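Home | Kitchen tips | Staff room | Rotas | Contact

Working the line with the arm, tips from the Cirnell canteen kitchen

Updated June 2, 2024. Sigita asked me to get these down before the new people start so sorry for the state of it. Add your own at the bottom.

Before service
- Grates seated flat, all of them. A person nudges a crooked one without thinking. The arm just goes.
- Same pan, same spot. No more grabbing whatever's clean.
- Knobs are still ours. Hands only, and say it out loud when you turn one.
- Keep the counter clear next to the cooktop. Towels, phones, your coffee, somewhere else please.

During
- Don't reach across it. Wait, or hit pause. Pausing costs nothing and Märta won't yell.
- Taste as often as you did before. Seasoning is not its job and never will be if I get a vote.
- We did 116 covers at lunch in February with 2 of us on and it was fine, but only becuase prep was finished early. Prep is the job now. Chop first, label, line up in order.

What's different for us
- Less standing over steam. My wrists are happier.
- More wiping and checking, less stirring. Some people hate that. Say so at the meeting, Sigita does write it down.
- Rota hours stayed the same. If yours got cut talk to her, that wasn't the deal.

At the cooktop
- Stand to the side, where you can see the grates and the gripper both.
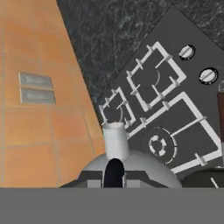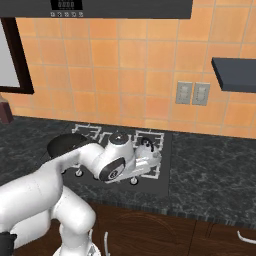 Cleaning down
- Power off before any cloth goes near the fingers. Always.
- Damp cloth, drop of dish soap, dry it right after. No scouring pads on the white parts, they scrach.
- Grates soak in the big sink while you do the tiles.
- Log it on the Mumatum sheet, initials and time. Faults go to extension 727, leave a message if it rings out.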